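Walk-through checklist with comments: seasonal flu vaccination clinic, Trinley Community Hall
Inspected by Davina Morrison for the Clalley district health office, September 4, 2018
Copy to: Murdo Carnegie (site lead), Ishbel Pollock (nursing)

Marks used: OK, FIX (before opening), ASK (I was told something and would like to see it). I have read the self-assessment sent in July. It scored the hall full marks on every line, and I have set it aside. 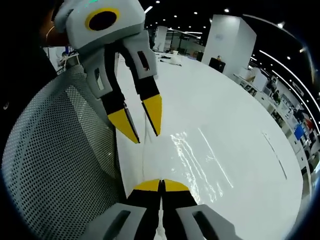
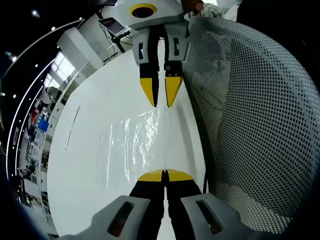 1. ENTRANCE AND WAITING AREA

1.1 Step-free way in from the parking lot. OK. The ramp is sound and the handrail is firm.

1.2 Front door stays open without a wedge. FIX. The closer is far too strong for an older person with a walker. I was told people "manage." I watched Murdo manage it with his shoulder.

1.3 Seating for people who can't stand in line. FIX. The plan has 8 chairs for walk-ins. The leaflet that went out invites everyone over 65 in Trinley and Prorutcombe to come without an appointment. Those two facts don't belong in the same plan.

1.4 Signs readable from ten feet. ASK. The signs are still at the printer. A proof on a phone screen isn't a sign.

1.5 People with a fever or cough kept apart from the line. FIX. The plan says they will be "identified on arrival." By whom? The greeter post has no name against it on the staffing sheet for either session.

2. CHECK-IN AND CONSENT

2.1 Consent forms in large print. OK. Good clear forms, the best thing in the folder.

2.2 Screening questions asked out loud as well as on paper. ASK. Ishbel says yes. The written script skips the question on past reactions, so if it is asked, it's being asked from memory.

2.3 Conversations can't be overheard. FIX. The check-in desk is right beside the first row of chairs. Turn the chairs or move the desk. A radio playing in the background was offered as a solution and I don't accept it.

2.4 Paper backup if the computers go down. OK. Box of blank forms under the desk, pens included.

3. VACCINE STORAGE

3.1 Purpose-built vaccine refrigerator, not shared with food. OK, as of my visit. The shelf marks suggest the milk has only recently moved out. Please let it stay out.

3.2 Temperature between 36 and 46 degrees F. OK on the day, by my thermometer and theirs.

3.3 Temperature log filled in twice daily. ASK. The log is complete, in one pen, in one hand, and every reading is the same to the tenth of a degree. I have inspected a good many refrigerators and never met one that steady. I'd like the download from the data logger, and I'd like it sent by someone other than the person who keeps the sheet.

3.4 Plug protected from being switched off. FIX. It shares a power strip with the coffee urn. Cost of the doses due to be kept in it: more than $4000. Cost of a plug guard: you can look that up.

3.5 Written plan for a power cut. ASK. The plan says stock will go to the Menzies pharmacy. Lewis Kinnear at Menzies had not heard of this when I called, though he was polite about it.

3.6 Stock count matches the delivery note. FIX. The delivery note says 325 doses. The stock sheet says 325 doses, less 116 set aside for home visits, and gives a remainder of 219. It should be 209. Recount, and have two people sign.

4. VACCINATION STATIONS

4.1 Hand washing or sanitizer at every station. OK.

4.2 Sharps containers within arm's reach, not on the floor. FIX at station two. The container was on the floor beside the chair, where a grandchild would find it first.

4.3 Surfaces wipe clean and are wiped between sessions. ASK. There is a cleaning sheet. It was initialed for the evening when I arrived in the morning.

4.4 Screens for people who need to take off a shirt or sweater. OK. Two, both stable.

4.5 Somewhere to lie down. OK. The cot is narrow but it holds.

5. EMERGENCY SUPPLIES

5.1 Epinephrine in date and in reach of all stations. FIX. In date, yes. In reach, no: it was in a locked cabinet and the key was in Murdo's car.

5.2 Staff know who calls 911 and where the ambulance pulls in. ASK. Two people, two different doors.

5.3 Defibrillator checked this month. OK. Tag signed, battery light green.

5.4 Seating for people asked to wait after the shot. FIX. Same chairs as in 1.3, counted a second time.

6. GENERAL COMMENTS

The office has been told that take-up among older residents was low last year because people here "don't like needles." Maybe. I would want to see one season with enough chairs and a door they can open before I believed it.

The request for a second evening session should wait until the first one has a full staffing sheet. Adding hours to a rota with blanks in it gives you a longer rota with more blanks.

7. RESPONSES RECEIVED

Murdo Carnegie: Door closer adjusted. Key now on a hook inside the nurses' station. More chairs promised by the school.
D.M.: Promised isn't delivered. 1.3 and 5.4 stay at FIX.

Ishbel Pollock: Script corrected, new copy attached. The recount came to 209, signed by me and Darnell Pennington.
D.M.: Thank you. 2.2 and 3.6 closed.

Murdo Carnegie: Regarding 3.3, the logger software won't open on the hall computer.
D.M.: Then send me the logger.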